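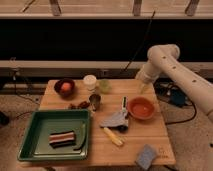 Zerness Early Learning Certificate
Unit 4: Play Spaces Indoors
Handout 6: The pretend kitchen table
Notes prepared by Subbarao Kamath

Bring these notes to the practical. They replace the old Handout 6, which dealt with the play stove and sink. Those are now in Handout 7.

1. What this session covers

The pretend kitchen table is the flat surface where children lay out, sort, serve and clear play food. In most centres it sits beside the play stove, but it can be used alone. We will look at what goes on it, where things go, how the tray is used, and how the table is reset between groups.

You should have read Chapter 3 of the unit reader. If you missed the session on shelving and storage, get the notes from someone in your group before the practical, as the labelling system is assumed from here on.

2. The surface

A plain table is easier to work on than a patterned one. Small brown or red pieces show up well on pale wood and disappear on a dark or busy tablecloth. If your centre has a patterned cloth it is fond of, use it for birthdays and leave the table bare on other days.

Check the joins between boards. Crumbs, playdough and sand collect there. A soft toothbrush gets them out. Do this weekly, or more often if the table is also used for morning tea.

Table height for three to five year olds: the top should sit a little below the child's elbow when standing. Children tend to stand at this table, so chairs are optional. If you do put chairs out, put out two and see whether they get used.

3. Containers

The containers matter more than the food. A child with three good containers and a handful of plain pieces will play longer than a child with a basket of forty plastic vegetables and nothing to put them in.

Aim for a mix:

One large tray with raised sides
One or two bowls, in different colours
Two or three small cups, in different materials if you have them
One upright container, with or without a lid
One cloth

Mixed materials give children something to compare. A metal cup, a see-through cup and a white container standing near each other will start talk about shiny, clear, heavy, light, full and empty without much help from you. Put them close together at the start of a session, towards the back of the table, and let the children spread them out.

Lids: a lid that lifts straight off suits younger children. Screw lids are good practice for the four year olds but lead to requests for help all morning. Have one at most.

Bowls: keep one bowl for a single round fruit at the start of the session. A dark red bowl with a peach-coloured fruit in it is easy to find from across the room, and children use it as a landmark ("next to the red bowl"). Put it in a back corner and keep it in the same corner all week.

4. The tray

The tray is the main working area. It should be large enough to take up a good part of one side of the table. Raised, sloping sides stop pieces rolling off and show children where the serving area begins and ends.

Colour: one solid colour, without pictures on the base. Dark green is good under pink, white and brown pieces. It is less good under green ones, and you will see children miss a green bean or a piece of cucumber lying along the inside wall. You can treat this as a fault or as a searching game. The Somton rooms swap to a cream tray for the toddler group and keep the green one for the older children.

Starting contents: two pieces, no more. A suitable pair is one flat striped piece and one long thin green piece. They differ in shape, colour and length, so a child who is asked for "the long one" or "the stripy one" can choose without knowing the name of either. Names can come afterwards. Whether a striped piece is bacon or a layer of sandwich is up to whoever is cooking.

5. Loose pieces

Small brown pieces are useful because they can be anything: dates, chocolate, meat, dog biscuits. Place a small cluster directly on the wood, outside the tray, so that moving them into something becomes the first job.

Size rule for under threes: if it fits inside the choke-check tube, it comes off the table. Tubes are in the first aid cupboard, top shelf. Check every loose piece, including pieces that came as part of a set. Pieces that have split or lost a part are checked again.

Real dried fruit is not to be used as play food in this unit. It gets eaten, it attracts ants, and it is a problem for children on restricted diets. If you want to do a tasting activity, that belongs in Unit 6 and needs the family permission form.

6. The cloth

Students often fold the cloth neatly and put it at the edge. A cloth left loosely crumpled in the middle of the table gets picked up sooner. Children wipe with it, cover things with it, wrap a piece of food for a doll's lunch, or use it as an oven mitt.

One cloth, plain, light blue-grey or similar, about the size of a face washer. Wash daily. Keep it separate from the real cleaning cloths, which are colour coded under centre policy and never go on the play table.

When a child covers something with the cloth, wait. Younger ones will check several times that it is still there. This is worth writing down in your observation.

7. Words to use at the table

Pick a few position words for the session and use them in real sentences.

Beside: "The little cup is beside the white one."
In front of: "I'll put mine in front of yours."
Inside: "What's inside the tray?"
Behind: "Something's hiding behind the cloth."
Along: "The long green one goes along the side."

Do not test the children. "Where is the cup?" asked by an adult who is looking straight at the cup is a dull question and most four year olds know it. Ask for something you need: "I can't reach the cup, could you pass it?"

For children who speak another language at home, ask the family for the everyday words for bowl, cup and cloth. Write them on the card that lives with the tray. Spelling by ear is fine.

8. Setting up

Allow ten minutes the first time and four after that.

a) Wipe the table and dry it.
b) Put the tray on the left with its long sides running front to back.
c) Put the fruit bowl in the back left corner.
d) Stand the white container and the small clear cup to the right of the bowl.
e) Place the brown pieces in a cluster on the wood, just behind the tray.
f) Put the striped piece and the long green piece in the tray.
g) Leave the middle and right of the table for the cloth or for a second bowl.
h) Stand back and look from a child's height. Move anything that hides something else.

Left-handed children may prefer the tray on the right. Ask, or watch which way they reach.

9. Changing one thing

After the first few sessions, change one item and leave the rest. The children will notice. If you change four things at once they treat it as a new table and start again from the beginning, which can be useful in April when the new intake arrives but is a waste mid-term.

Good single changes: a different cup, one extra long piece, the lid left off. A wide, shallow bowl in a strong colour such as orange, placed towards the middle right, gives the children a second place to serve into and usually splits the group in two. The tray end does the preparing and the bowl end does the eating. Watch for carrying between the two.

Keep the back left corner as it was. With the red bowl still in its place and the tray still on the same side, children who like things to stay put have something to go by.

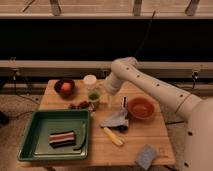 10. Packing away

Give a five minute warning and then a one minute warning. Packing away goes better if each child is given a container to fill than if everyone is told to tidy.

Order that works at Tapley:

Loose pieces first, into the lidded tub
Long and flat pieces next, on top
Cups and containers, upside down on the shelf
Bowls, stacked, smaller inside larger
Cloth into the wash bag
Tray last, wiped and stood on its side

Leave the shelf photo labels where they are. If an item has no label, make one before you leave.

11. Common problems

Everything ends up in the tray. This is normal for the first week. Take two things off the table before the next group.

One child takes all the cups. Add a job that needs a partner, such as a shop or a café order. Taking cups off the child seldom helps.

Pieces go in mouths. Remove, wash, dry, return. Keep a tub marked "to wash" within adult reach.

The table is ignored. Sit down at it yourself and make something. Do not announce it.

Throwing. Round pieces get thrown more than flat ones. Swap the round fruit for something else for a day or two.

12. Assessment task

Set up the table as in section 8 at your placement centre. Observe one small group for twenty minutes, pack away with them, reset the table with one change, and observe a second time on another day. Write up both observations with a labelled sketch of each layout. Around 2,000 words in total, sketches not included.

Use first initials only for the children. Do not attach photographs of children, even with their faces covered.

Students placed at Greltosbridge should check with the room leader before moving the table, as it is on castors and the brakes are stiff.

Marks: layout and safety check 10, first observation 15, second observation 15, comparison 10.

Reading for next session: Chapter 4, sections on water play and drainage. Bring an apron.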